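Nunico Bench Guide, Section 3: Setting up a desktop teardown 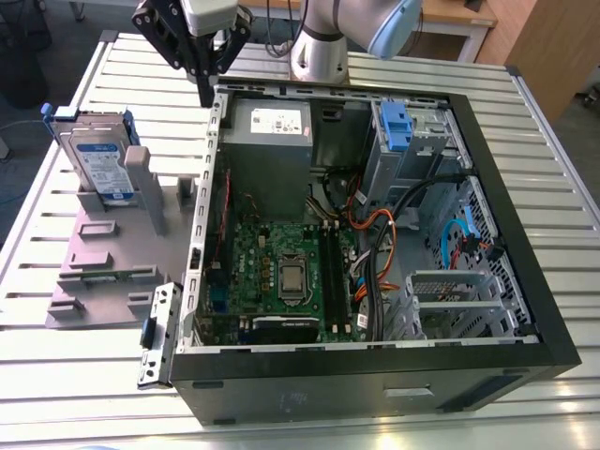

Tower on its side, cover off, parts fixture to the left.

Hi, Irén Sipos again. If you made it through Section 2 your arms are bolted down and they know where the table is, so now we get to give them some work. I picked old desktop computers for this section because people keep asking me whether a robot can take one apart yet. My answer is "parts of one, with you standing there," and I'll try to be specific about which parts as we go.

I run this at the Trenora repair shop, where we had 17 retired towers to practice on. Yours will be a different mix, so treat my notes as a starting point and write down your own.

Before you start

You need a tower you don't mind losing, the parts fixture, and a clear path to the stop button. Set aside a whole morning for the first one. I mean it!

CAUTION: Unplug the tower and leave it unplugged. Never open the power supply itself, and don't teach the robot to do it either. It comes out as a sealed box or it stays in.

Placing the tower

1. Take the side panel off yourself. I've tried to get the arms to do it and they can manage the slide, but the catch beats them more often than I'd like.

2. Lay the tower on its side with the open side up. Push gently on each corner. If it rocks, fix that now, or every position you save later will be off.

3. Put the parts fixture to the left of the case, close enough that the gripper can reach it without a long swing. Leave a hand's width between them.

4. Jog both arms over the case at low speed, all the way to each corner. Watch the cables, not the gripper. A loop of power cable standing up above the rim will get caught sooner or later.

5. Tuck down any loop that stands up. (I use my fingers. There's probably a nicer way.)

Note: Slatted tables are great for clamping but a bright lamp on bare aluminum can throw a glare spot. If Nidus loses track of the case edge, move the lamp before you touch any settings. I spent most of June in the settings.

Teaching the first pick

6. Open Nidus and choose New Task, then Pick and Place.

7. Start with a hard drive in a caddy. It's a good solid block with flat sides, and the fixture can hold it upright.

8. Unplug the drive's cables by hand and check that the caddy is released.

9. Guide the gripper onto the caddy, close it, lift straight up, and save each point as you go.

10. Set the lift speed to 3 for the first runs. You can go up to 100 on that slider, and please don't.

11. Run it with your hand on the stop button. Then put the caddy back and run it again, a bunch of times, until you're bored.

CAUTION: If the gripper closes and the whole case moves with it, stop. Something is still latched or plugged in. Pulling harder breaks the rail.

What it can and can't do yet

Lifting out loose brackets and drives: yes, pretty reliably, once you've done the placing steps properly. Memory sticks: sometimes, if a person opens the clips first. Cables: no. I've watched it go after a data connector over and over, and a floppy cable never sits in the same spot twice. Screws depend on your driver attachment, and I've put those in Section 5 with the Major wrist.

Is it faster than me? Not even close. I can strip a tower while it's still lining up on the first drive - but I also get tired and grumpy, and sorting brackets is a chore I'm happy to hand over. If you have 3,000 machines all the same model, your math will look different from mine.

Saving your work

12. Name the task after the computer model, not "test" or "test new." Small differences in the drive cage will throw off a saved pick.

13. Park both arms clear of the case before you reach in to change anything.

14. Export the task to a USB stick. Nidus keeps only the last version, and I lost a good one that way.

Go on to Section 4 when the drive pick runs cleanly from a fresh start, with the table cleared and the tower set down again from scratch.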